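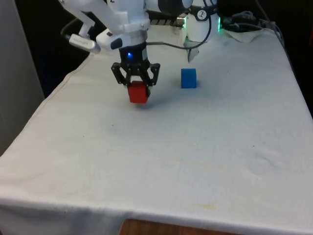 Hindora, a supplier of service plans for light robot arms, today published the maintenance procedure it uses for single-arm tabletop cells fitted with two-finger parallel grippers. The procedure covers the gripper linkage, the wrist camera and its cable, and the check pieces used to confirm a cell before it goes back to work. It was written by Quyên Phí and Tín Quan at the company's Bromen workshop and takes effect on 2020-01-29. The standard check piece is a small colored cube, held between the finger pads a short distance above a cloth-covered table, as the red one is, with a blue cube standing to the right of the gripper as the second target. The USB connector at the wrist camera stays plugged in for the whole check, and its cable must have enough slack to loop back behind the arm.

The procedure replaces three separate work instructions that Hindora technicians had used for gripper cells. Service records from 542 visits were reviewed during the rewrite. The most frequent entry was a loose fastener in the finger linkage, followed by strain on the camera connector.

"Most of the grippers we open have nothing wrong with the motor," said Quyên Phí, senior service engineer at Hindora. "A screw has backed out a little, one finger closes later than the other, and the part turns in the grip. The operator sees a bad pick and starts changing the program. We want the linkage checked before anyone touches the program."

Under the new procedure, a cell is serviced in a fixed order. The arm is stopped and the gripper is opened fully. Finger pads are wiped and inspected for wear, then each linkage screw is tested with a hand driver. Screws that turn are removed, cleaned and refitted with a medium-strength threadlocker. The cell then stands for 24 hours before it is loaded. Cables are checked last, from the wrist back to the base, with the arm moved slowly through its working range.
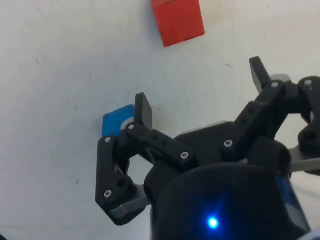 Camera alignment is checked after the mechanical work. Tín Quan, who wrote this section, recommends taking one reference view from the wrist camera with the gripper open and storing it with the cell's service record. The view must show both fingertips and a clear gap between them. A blue block next to the left fingertip and a red block farther off, above the gap, give the technician two positions to compare at the next visit. Screw heads on the finger links should be visible as well - the hex sockets are a quick way to see whether a fastener is damaged. Smudges on a white tabletop are acceptable in the reference view, provided the edges of the blocks can be made out.

If the fingertips have shifted between two reference views, the camera mount is tightened first and the view is taken again. The hand-eye calibration is repeated only if the shift remains. A cell passes when it completes 6 consecutive picks of each block with no slip and no camera dropout.

Wustis, which runs gripper cells for parts sorting, tested a draft of the procedure in January. "The order of the steps was the useful part for us," said Ok-hee Koo, maintenance lead at Wustis. "We had been calibrating first and tightening screws second, so we did the calibration twice."

The document is available free of charge to Hindora service customers under reference number 1689. A printed checklist is supplied with each new service plan. A version for cells with two arms is in preparation.

Contact: Amnuay Phromma, Hindora press office, Bromen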